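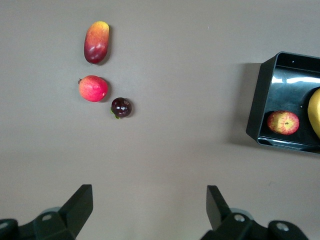

Wayne Kershaw wrote in to ask why his old manager could still propose trades on Friday night when the team had already been given to somebody new. The old manager had been replaced on the team page but was still listed as a co-manager, and co-managers keep their trade rights until they are removed. Step 6 below was added to cover this.

Section 5: Changing the manager of a team

Use this section when a manager leaves your fantasy football league, or is removed from it, and another person takes over the same team. The roster, the record and the waiver position stay with the team. If you want to drop the team altogether, see Closing a Team in the Olar league guide.

Before you start

You must be signed in as commissioner. A deputy commissioner can open the Managers page but can't save changes to it.

You will need the email address of the new manager. It must be an address that isn't already tied to a team in your league.

Check the Pending tab for open trades and waiver claims. Anything still open when you make the change will be handled as described under Pending moves.

Caution: Do not change a manager while a draft is running. The draft clock keeps going and the team will be put on auto-pick until the new manager signs in. Pause the draft first, from the Draft Room menu.

Removing the current manager

1. Open League Office and choose Managers.

2. Find the team in the list and click the arrow at the end of its row. The row opens to show the manager, any co-managers and the last time each of them signed in.

3. Click Suspend next to the manager's name. The team is now frozen. Its lineup stays as it was last saved and no moves can be made from it except by you.

4. Type a reason in the Notice box, or leave it blank. Whatever you type is sent to the manager word for word. Other managers don't see it.

5. Click Remove and confirm. The manager is signed out of the team on all devices.

6. Look at the Co-managers line in the same row. If the person you removed, or anyone who should leave with them, is listed there, click Remove next to that name as well. A manager who set up a second sign-in for a phone will often show up here.

Note: Removing a manager doesn't remove that person from the league message board. To do that, go to Board Settings and clear the Member box.

Adding the new manager

1. In the same row, click Assign.

2. Enter the email address and click Send Invite. The row shows Waiting until the invite is accepted.

3. Ask the new manager to open the invite and choose Take Over Team. Choosing Join League instead will put them on the waiting list for a new team, and you will have to cancel the invite and send it again.

4. When the row changes from Waiting to Active, click Unfreeze.

5. Set the start week. The default is the current week. If games have already kicked off, players in those games are locked and the new manager can't move them until the next week opens.

The new manager can now change the team name and the badge. The old name is kept in the league history next to the seasons it was used.

Note: If the invite doesn't arrive, check the address for typing errors before sending another one. Only two invites can be open for the same team. A third will be refused until you cancel one of them.

Running a team yourself in the meantime

You may not have a new manager lined up. While a team is frozen, the commissioner can set its lineup from League Office – choose the team, then Lineup, then Edit as Commissioner. Each change is marked with a C in the activity log so the rest of the league can see who made it.

We suggest limiting yourself to replacing players who are injured or on a bye. Adding and dropping players is allowed by the system, but many leagues have a house rule against it. If yours does, turn on Lineup Only for the team and the Add and Drop buttons will be hidden.

Pending moves

Trades: Open trades are canceled when the manager is removed. The other team gets a message saying the offer has expired. Trades that were already accepted and are in the review period go ahead as normal unless you veto them.

Waiver claims: Claims are kept but put on hold. The new manager can release or delete them. Claims still on hold at the next waiver run are skipped, and the team keeps its place in line.

Keepers: Keeper choices saved by the old manager stay in place until the keeper deadline. The new manager can change them up to that point. In leagues that set keepers in June, check the deadline before you send the invite.

Problems

Error 541 when you click Assign. The team still has an active manager. Go back to the first set of steps and make sure you clicked Remove and not just Suspend.

The new manager sees the Hollis or Sotdale sample team in place of their own. They have opened the practice league. Have them click the league name at the top of the page and pick yours from the list.

The Unfreeze button is gray. Either the invite hasn't been accepted or the team has more players than the roster limit. Open the roster, drop or move players until the warning clears, and reload the page.

You removed the wrong person. Open the activity log, find the entry and click Undo. Undo is available for two days. After that you will need to invite the manager back using the steps above, and canceled trades can't be restored.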